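To: Wirari users list
From: Indrek Hunt
Date: 8/28/26
Subject: Re: Segmentation merges in dense piles, release candidate 5

Dear all,

The Saltau group wrote:

> We have now run the candidate against our own recordings. Single
> objects are handled well. In heaps, however, clear containers are
> often joined to whatever lies behind them, and the planner then
> proposes a grasp across both. Is this a known fault, and should we
> hold back our upgrade from the April build?

The fault is known and is tracked under the heading "transparent merge". It lies in the depth filling step. Where the depth map has holes, the filter borrows values from the nearest solid surface, and the mask stage then treats the two regions as one. Clear lids, bags and bottles are the usual causes.
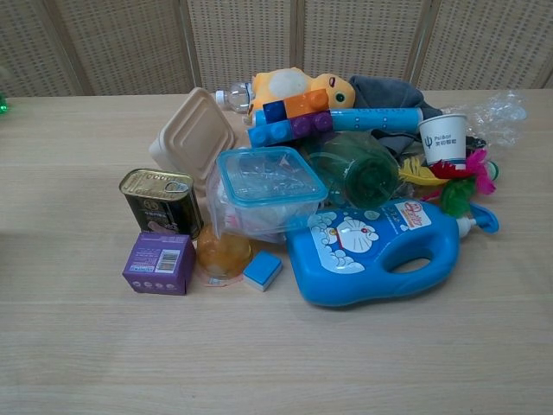
A water bottle lying against a plush toy is a typical case, as is a food box whose contents show through its walls. The colour image separates such pairs without difficulty, but the present code gives depth the final say. In the Clendora branch this order has been changed: a hole in the depth map is passed on as unknown, and the planner may not place a contact point inside it.

The branch was tested on 1,000 stored piles. Wrong merges were left in 24 of them, most involving crumpled plastic bags, for which we have no satisfactory method at present. Planning time has risen slightly, as more candidate grasps are now rejected late. Feathers and loose cloth remain poorly outlined in both versions, and users should not rely on the mask edges for such items.

With regard to the upgrade, sites that handle mainly boxes and tins may proceed. Sites with a large share of clear packaging are advised to remain on the April build until the branch has been merged. Those who wish to try it earlier should set fill_depth to "none" and clear the Kuusk cache before restarting, or the old masks will be loaded again.

Reports should include the raw depth file as well as the colour image. Several recent reports contained only the colour image and could not be examined.

Yours faithfully,

Indrek Hunt
Perception maintainer, Wirari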